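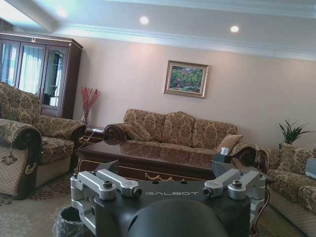
3.2 Backtesting the volatility forecasts

5 min read

One-day value at risk was computed at the 99 percent level for the Bostar portfolio, using a rolling window of 300 daily returns. Volatility was updated each day with an exponentially weighted average, and the tails were taken from a fitted Student t distribution. The Whitfield portfolio was treated in the same way, but with a window of 100 returns. 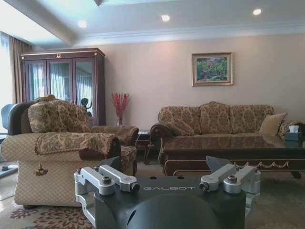
Mamta Nautiyal has argued that a window of 100 returns leaves too few tail losses to fit the degrees of freedom with any confidence. We accept the point for Whitfield and fix the parameter at its full-sample value there. The 11 exceptions recorded for Bostar do not depend on this choice.

Figure 4. Living room with patterned upholstered seating.

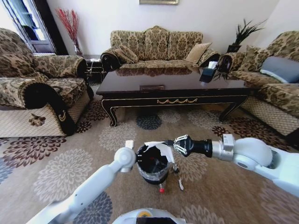 Exceptions also cluster. Most fall in August, when the weighted average reacts slowly to the first large loss. A test of independence therefore rejects the model even where the total count is acceptable. Section 3.3 repeats the exercise with a GARCH(1,1) forecast.

Shares: 56

This site uses cookies. Accept | Settings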